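Flallow Knitting Words, version 2 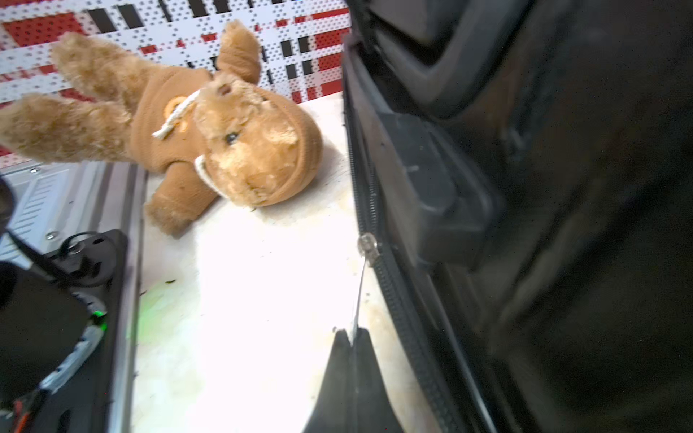 Flallow is a list of knitting words in Spanish and English, made for people who read a pattern in one language and knit in the other. I started it in April, when my aunt in Manríquez asked me what "slip one purlwise" means and I could not answer her.

What is in the file

The list has nearly 600 entries. Each line has four columns, separated by tabs: the Spanish word, the English word, the short form used in patterns, and a note. The note is often empty. Where two regions use different words, both are given on separate lines with the same number at the end of the note.

Sources

Most words come from hand-written patterns of two knitting circles, one in Stesbridge and one in Rellilstead. I typed them myself — so the typing mistakes are mine. The crochet words (22 lines) were checked by one person only. Please be careful with them.

Known problems

British and American English are mixed in the older lines. "Tension" and "gauge" both appear for the same thing. Accents are missing in some notes. Yarn weights are not converted.

How to use it

Open the file in any spreadsheet program and choose UTF-8. Sort by the third column if you only have the short form.

Corrections

Write to me with the line number and the word you propose. I answer slowly, but I read all.

Tiburcio Becerra
Last change: 2023-11-05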